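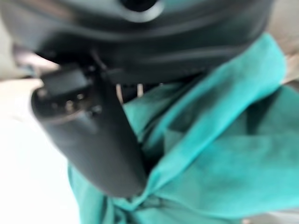 The teal one, not folded yet

Filed under: Laundry & Linens > Folding and Storage

hallcloset60
I need a better way to deal with soft cloth that won't stay folded. The teal is the one I'm fighting with today. It has a bit of a nap to it, and every time I get one side straight the other side bunches up. I have a shelf in the hall closet that is 17 inches deep and I'd like everything on it to be the same width so I can close the door. Right now I fold in half, in half again, and then in thirds, and it comes out like a pillow. What are you all doing with this kind of fabric?

drillau_south
Too many folds. Half, then thirds, and stop. Anything with a nap grabs itself, and each extra fold traps air. Lay it out completely flat first and smooth from the middle toward the edges with your forearm.

pinecone_attic
Roll it. I quit folding soft things in May and haven't gone back. Rolls stand up in a bin and you can pull one out without wrecking the stack.

hallcloset60
I tried rolling. My shelf is open at the front and they roll off. I'd have to buy bins, and the Stilberg ones that fit were $179 for the set.

pinecone_attic
You don't need that set. A cardboard box cut down to 7 inches tall does the same job. Mine have been through two moves.

Feyisa_fan
I disagree on rolling. It leaves a curl in the end and then you have to flatten it again when you want to use it. For a napped cloth I'd fold it over a piece of cardboard and slide the cardboard out. Same idea as the folding boards in shirt stores. Cut the board to the width you want, so in your case a little under the shelf depth, and every piece comes out the same.

drillau_south
The board works for shirts. On a big piece you spend more time getting it lined up than you would folding by hand.

Feyisa_fan
It takes me less than a minute per piece. Depends on how big it is, I guess. How big is the teal?

hallcloset60
Nearly 60 inches on the long side. I haven't measured the other way. It came from a remnant table so the edges aren't even, and that may be part of the problem.

seam_and_hem
That is the whole problem. If the edges aren't square, it won't fold square no matter how you do it. Trim it or ignore the edges and fold from the center line. I find the center by pinching the two top corners together and letting it hang for a second, then I lay it down on the bed along that crease.

drillau_south
Agree with seam_and_hem. Square it up first. Also check which way the nap runs. If you smooth against it, the cloth creeps back on you.

hallcloset60
I don't want to cut it yet because I might still use it for a chair cover. I'll try the center line.

old_mangle
Are you folding it right out of the dryer? I let mine sit over a rail until they're completely cool. Warm cloth takes whatever crease you give it, including the bad ones. I used to use Drareo dryer balls too and couldn't see any difference.

Feyisa_fan
I do the opposite. Fold warm, and the crease stays where you put it. Just get it right the first time.

old_mangle
If I got it right the first time I wouldn't need to let it cool.

hallcloset60
Update — I hung it by the corners like seam_and_hem said, laid it on the bed, folded in half and then thirds. It's still thicker on one side but it fits the shelf and the door closes. The cardboard is next, I have a box from the new vacuum. I'm leaving the rolling for the dish towels.

pinecone_attic
Dish towels are a good place to start. Put the open end down.

seam_and_hem
If it's thick on one side, flip the last third under instead of over.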